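4. Recording your first batch

By now you've got Skustix installed, the Zolileck arm has had its joint check and the little light in the corner of the screen has stopped nagging you. Good. This is the bit I like best, and it's where most of your time will go, so put the kettle on.

What we're after is a pile of short recordings of the same job done by hand control. Each recording is one episode. My own kitchen set came to 441 episodes, of which I kept 203, so don't fret if you throw a lot away.

4.1 Setting the table

1. Pick one job and write it down as a plain sentence, such as "put the banana in the box". Type it into the Task line exactly the same way every time. Skustix treats "Put banana in box" as a separate job and you'll be merging lists all evening.

2. Put out the things the job needs, then add a few it doesn't.

3. Leave a clear path for the gripper to come down on the thing you want moved.

4. Press Home and wait for the arm to stop before you reach over the table.

CAUTION: Keep hands, sleeves and hair away whenever the arm is powered. The stop button goes beside your free hand, never behind the screen.
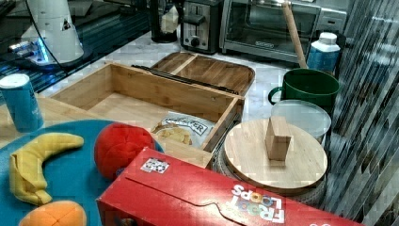 Clutter is your friend, up to a point. I went tidy on my first go, with a bare table and one toy, and the finished model fell to bits the moment I put a mug down. So now I mix soft things with hard ones, and let big flat shapes get in among the small round ones. A cereal box on its side next to plush fruit is just the sort of muddle I mean, and an open bamboo box with a bag of chips in it gives you a container that's already partly taken up. Do a batch like that and a batch with the container empty — you'll want both.

4.2 Recording an episode

1. Press Start and count to two before you move the controls.

2. Do the job at a steady pace. Slow is fine, dithering isn't.

3. Let go of the object, lift the gripper clear, then press Stop.

4. Mark the episode Keep, Retry or Bin straight away. You will not remember later, I promise!

5. Move at least 3 things before the next one. Turn something round, swap two items over, shove the container along a bit.

NOTE: If you drop something and pick it up again cleanly, mark it Keep. I used to bin these and the model never learned to have a second try.

4.3 Saving your work

Skustix saves to the Bowen folder unless you tell it otherwise. Export to Clurketti format only when the batch is finished, as you can't add episodes to an exported file (I've asked for this to be changed). If the export bar sticks, close the preview window and press Export again.

Section 5 covers trimming the still bits off both ends of each episode.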